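**Rikau snack bowls, the green ones. 9 months in**

Quick one, typing this before dinner. Bought these after the old cereal bowls got down to two and one of those was chipped. Shop was Turcotte, the kitchen place downtown, on the shelf by the register. Paid more than I wanted to for plastic.

Good stuff first. Light. Really light, my mother in law can carry one in each hand with soup in it (half full, she's careful). Shallow, so good for chips, olives, cut fruit, dip. Rim is thick and rounded, easy to grab, doesnt dig into your fingers. Dropped mine on tile more than once. No cracks.

Color is LOUD. Box says "lime." More like a highlighter. I like it, Viola Sala next door said it looked like a toy and then borrowed one for her party in February. Came back clean so no complaints.

Not so good:

- Stacking. They stick. Two fresh out of the drying rack and you're pulling like it's a jar lid.
- Tomato sauce. Leaves a haze if you let it sit overnight. Baking soda got most of it off, not all.
- Too shallow for cereal, which was the whole point. Milk goes over the edge if you walk. My fault for not checking.
- Scratches on the inside from forks. Can't see them unless you hold it to the light, but I can feel them.

Microwave: label says no. I did it anyway, once, 2 minutes of leftover rice. Came out fine but smelled a bit. Wont do it again.

Tried the Fallent ones too, same size, cloudy white. Thinner rim, feels cheap, one split in the dishwasher. Rikau wins easy.
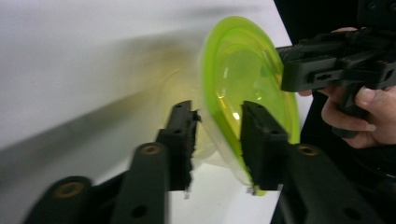
*The lime green. Rim looks darker where the plastic is thicker.*

Would I buy again? For snacks yes. For breakfast get somthing deeper, the Custia ones are ugly but they hold a real serving. Four stars, minus one for the stacking. Would be four and a half if they sold lids.

— Bonifacio Rivas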